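We use cookies to understand how you use our site. By continuing you accept our cookie policy. Accept / Manage settings

The sessions that looked fine

26 April 2025

Leonardo Pagano has a spreadsheet he would prefer not to show me, and he shows it to me anyway. It lists every demonstration recorded for Irkitwood, a household robot project that was supposed to learn to tidy a bedroom from people doing it with hand-held grippers. There are 928 recordings in it. A column near the right says whether each one can be used. In 300 rows it says no.

"We had a green light on every one of those," he says. "The software told us the session was good. People went home."

Pagano runs data collection for Piras, the company behind Irkitwood. I had been told before I came that the October failure was a calibration issue, which in my experience is what companies say when they want you to stop asking. So I asked him to start with what the robot did.

What it did was close its fingers too early. In a test at the Clotcombe site, the arm reached for a cup on a dresser, shut the gripper short of it, and kept moving as though it had the cup. It pushed the cup off the far side. Then it went through the motion of setting it down, very carefully, on nothing.

"The first time, people laughed," Pagano says. "The second time it caught the mirror on the dresser, and the mirror came down. An engineer was kneeling to plug something in. She had a cut on her hand. It was small, but I don't describe it as small when I talk to her."
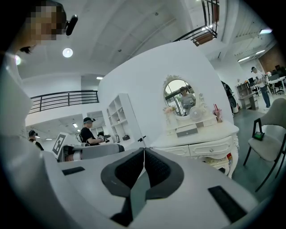 The cause, as Piras tells it, was time. Each recording ties together several streams: the position of the gripper in the operator's hand, the opening of its finger pads, and video from the small camera the operator wears on a headband. If one of those runs late against the others, the robot learns that fingers should close when the hand is still on its way. Piras says the finger signal on one batch of grippers had drifted against the position signal, a little more with each hour of use. The marker boards, those black-and-white squares set up near the work area, are there so the system can check where things are. They did that job. They had nothing to say about when.

I asked why a check for the timing hadn't been there from the start. Pagano took a while.

"There was a check. It ran when you switched the tool on. At switch-on the drift is zero, so it passed. It would always pass."

That seems to me a fairly basic mistake, and I told him so. He didn't argue. He did say that the supplier, Vuvdale, had described the clock in the grippers as stable for a full working day. Vuvdale's view, which I got from them in a two-line message, is that the tools were being used for longer stretches than agreed. Both of these things can be true, and neither is much use to the engineer.

Veikko Ahonen is the person who found the drift. He does safety reviews under contract and was brought in after the mirror. He is less diplomatic than Pagano, who sat beside him for this part of the conversation and mostly looked at the table.

"Everybody wanted it to be the robot," Ahonen says. "They changed the motor settings. They changed the speed limit. I asked to see the recordings, and they said the recordings are good, there is a green light. So I sat and watched them with the finger signal drawn on top. By the second evening I could see it with my eyes. The hand is open in the video and the line says closed."

He went through 69 recordings that way before anyone at Piras agreed to stop collecting new ones. He is still annoyed about the number.

"Three would have been enough. But they had a schedule." 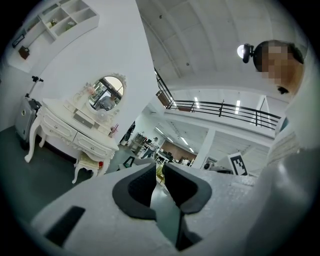 The schedule comes up a lot. Piras had promised its backers 1,000 usable demonstrations by the end of the fall, and operators were working back to back to get there. Pagano concedes that the longer days made the drift worse. He doesn't concede that the target was wrong. "You need the volume," he says. "With too little data you get a different kind of failure."

Ahonen made a noise at this that I won't try to spell.

The fix, for what it's worth, is simple. Operators now tap the finger pads together at the start and end of every recording, in view of the head camera, and the software compares the moment in the video with the moment in the finger signal. If the gap is too big, the recording is thrown out. The arm has also been given a rule that it must feel something between its fingers before it lifts. And no person is allowed inside its reach while it is powered, which I had assumed was already the case. It was written down, Pagano says. It wasn't enforced.

I asked whether the tap had caught anything yet. It has, twice, both times on grippers that had come back from Vuvdale marked as repaired. Pagano calls this proof that the system works. Ahonen would like to know what else is being checked only at switch-on - the cameras, for one - and he says he has asked in writing and has not had an answer.

"You'll have it," Pagano said.

"When?"

Pagano said he would need to look at the schedule.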